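Progress report no. 2 to the Ndlovu fund: review of the Remon simulation kit
Prepared by the review team at Jakden, 29 April 2024

## 1. What we agreed to do

In the grant agreement we promised to try the Remon kit for one half year and to tell you if it is suitable for small workshops that want to prepare a gripper arm before they buy the real one. The first report covered the installation and the licence. The present one covers the period from February and describes the daily use.

The kit has three parts: the scene builder, the arm model with its two-finger gripper, and the recorder that saves every attempt with the view from the wrist camera. We tested all three. We did not yet test the paid support, which was planned for this period, and I explain the delay in section 4.

## 2. Work done

We planned 196 attempts and we completed all of them. They were made on two ordinary office computers, without any special graphics card. The installation on the second computer took one morning. On the first it had taken almost a week, so the new installer is a clear improvement and we want to mention it to the supplier.

Of these attempts, 84 were made with the standard scenes that come with the kit. The rest were made with scenes that we changed ourselves, mostly by moving the objects and changing the colours of the surfaces. Nine attempts had to be repeated when the recorder stopped before the end. The supplier has received our log files of these cases and has confirmed that they arrived.

We also began to look through the saved wrist views one by one. It is slow work, but it gave us the most useful remarks in this report.
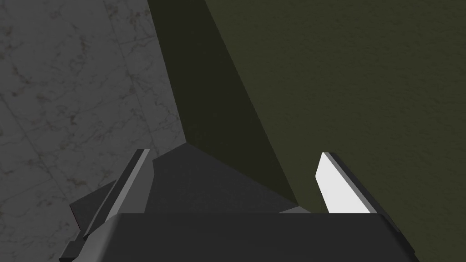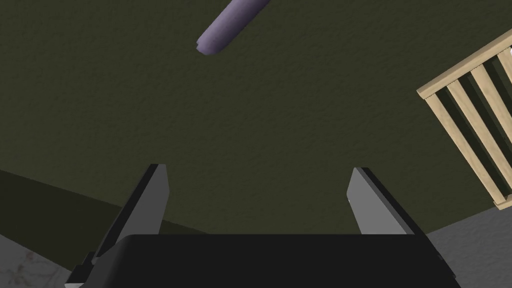

The wrist camera is, in our opinion, the part of the kit that a workshop will use most, and it is also the part where the manual is weakest. The manual has only two pages on it and they speak mostly about file formats. A new user needs to learn what a good view is and what a poor one is. When the lavender cylinder is ahead of the open fingers, even with its upper part outside the view, the user can at least judge the direction of the gripper. When there is only the grey marble and the olive surface behind the fingers, there is no object to judge by, and the view from the wrist is of little help alone. We would like the recorder to mark such moments by itself. At present we mark them by hand in a spreadsheet.

A second remark concerns the surfaces. The marble has veins and small speckles, and the olive surface has a fine grain. We were satisfied with this. In the older version of the kit, which one of us used at Cindham, all surfaces were plain and it was difficult to feel any distance. The fingers themselves remain quite simple in shape, with straight edges, and for our purpose it is enough.

## 3. Costs

The licence and the training day were paid in the last period. In this period we spent 1,000 pounds, all of it on working hours for the review of the recordings. No equipment was bought. We do not ask for any change in the budget.

## 4. Difficulties and delays

- **Paid support.** We could not open a support account until the licence was moved to the correct company name. This was our mistake in the order form. The account is now open.
- **Recorder.** The stops described in section 2 happened only on the older computer. We do not know the cause yet.
- **Manual.** Some pages still describe buttons that are not in the current version. We have made a list with page numbers and will attach it to the final report.

## 5. Next period

We will test the paid support with a fixed set of questions, and write down how long each answer takes. We will also ask two small workshops to build one scene each without our help, using only the manual. If the fund agrees, we would like to lend them our second computer for this test, so that they do not need to install anything.

Could you please confirm in writing that the loan is permitted under the agreement? We cannot fix the dates with the workshops before we have your answer.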